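Pattern Testers Wanted: Tekby Two-Piece Set

Olorari is looking for home sewers to test our next pattern before it goes on sale in December. The pattern is called Tekby. It is a fitted crop top with a matching pull-on skirt, drafted for stretch knits. The top has a choice of short sleeves or cap sleeves, and the skirt can be cut to the knee or mid-calf.

We need 40 testers, spread as evenly as we can manage across all sizes. Our last call brought in 651 applications, most of them in the middle of the size chart, so if you sew for the smallest or largest sizes your chances are good.

What you would be doing

You will get the PDF pattern and draft instructions by email. You sew both pieces in your own fabric, fill in a fit form, and send us photos of the front, back and side. The whole test takes nine weeks from the day the files go out. The first muslin is due at the end of week three. After that Thoa Kim, our pattern maker, redrafts whatever needs it, and you get a second version to sew.

You will need:
A sewing machine with a zigzag stitch, or a serger
Knit fabric with at least 40 percent crosswise stretch
Elastic for the skirt waist, one inch wide
A printer, or a copy shop that can print large sheets
Some experience with knits. One finished T-shirt is enough. 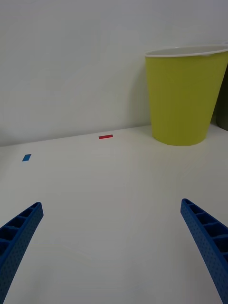
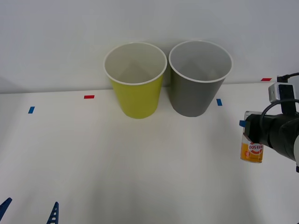

Please don't use woven fabric for the test, even if it has some stretch in it. We had this problem with the Tôn dress last year and had to leave those fit forms out.

What you get

Every tester who finishes receives the final pattern, one more pattern of their choice from our shop, and a fabric voucher for our store on Berkesgate. The voucher can be used by mail if you live too far away to come in. We don't pay a fee for testing and we don't cover printing.

You are free to post your own photos once the pattern is out. Please keep them offline until then. We will only use your pictures on the pattern page if you tick the box on the form, and saying no does not affect your place in the test.

How to apply

Send us a short email with your full bust, waist and hip measurements, your height, the machine you sew on, and a photo of something you have made in a knit. It does not have to be from one of our patterns. Put "Tekby test" in the subject line so it lands in the right folder.

Tươi Phí reads all the applications and will write back to everyone, including those who don't get a place. Questions about sizing can go to Thoa. For anything to do with vouchers or the store, ask for Oľga Hájek.

Applications close at 6 p.m. on the last day of the month. If you tested the Tôn dress for us, you are welcome to apply again, but please send new measurements.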